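Minutes - working rules for hand-held grippers, October

Chair: Baltazar Tlapale. Started 14:00.

**1. Last meeting.** Accepted with no changes.

**2. Pad checks.** Agreed that finger pads are looked at before each session and replaced after 200 sessions, or sooner if the texture is worn. Pira will keep the pad log.

**3. Table work.** The draft from the Hondunov site was read through. Rule 4 now says that small metal parts are held upright between the fingertips, with both pads in full contact.

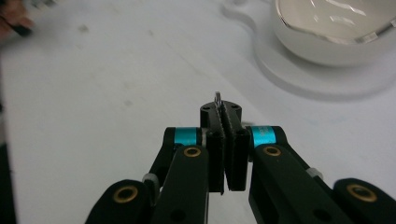
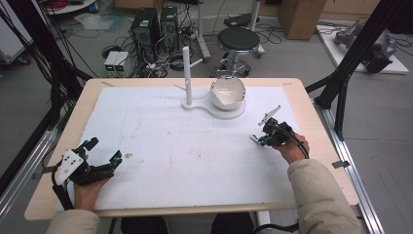 Handling Standards Group, Quintana Building

**4. Cables.** Long discussion. The rule stays as written: cables run off the side of the table and never across the work surface. Baltazar wants the same wording for floor cables - left open until the Bovari team has commented.

**5. Foam sheets.** Marked sheets may stay in use if they lie flat. Torn ones go out. No vote needed.

**6. Sleeves.** Proposal to ban padded sleeves was not carried. Cuffs must be clear of the moving joints.

**Actions**
- Baltazar: send out revised rule 4
- Pira: start pad log, 14 grippers to be listed
- Bovari: comments on floor cables before the next meeting

Closed 15:10.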